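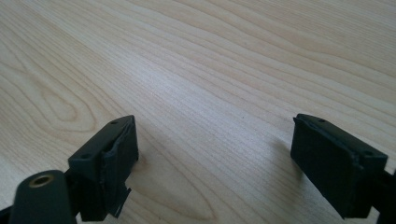 Figure 2. View from the camera on the hand-held gripper, with the fingers apart over the tabletop. The covering on the left pad is torn near the bottom.

17 min read

4.2 Open-day sessions

The second set of recordings was made during the February open day at the Hundwood building. Visitors came in through the main hall and were free to stop at our table, watch a short demonstration by Duván Pacheco, and then try the hand-held gripper themselves. We gave no training beyond the demonstration. Yesenia Inga stood beside the table and answered questions, but was asked not to correct a visitor's grip unless the tool was about to be dropped.

The task was the same as in Section 4.1: pick up a part, carry it across the table, and set it down on the other side. Between attempts the tabletop was cleared and the fingers were opened. Figure 2 shows the view with nothing between the pads, and the wood grain fills most of the background. A brighter band of reflected light crosses the middle of the surface. We left the room lighting alone, as we wanted the recordings to include the reflections a visitor would normally work under.

In total, 747 attempts were recorded. We removed 70 of them before analysis, mostly cases where a visitor put the tool down partway through to ask a question or to hand it to someone else. Attempts that ended with a dropped part were kept.

Pad wear needs separate mention. The inner faces of both pads have a black covering, and the two do not look alike in Figure 2. The right one is wrinkled along its top rim but seems more intact, while a ragged flap hangs from the left. Socorro Palomino logged the state of the coverings at each break, and we use her log in Section 5 to compare attempts made with worn and fresh coverings. The model described in Section 3 was given no information about pad condition.

Visitors held the tool in more ways than our own staff had. Several used both hands, and children tended to press the fingers down onto the table before closing them. Neither habit appears in the laboratory recordings, and we report results for the two sets separately.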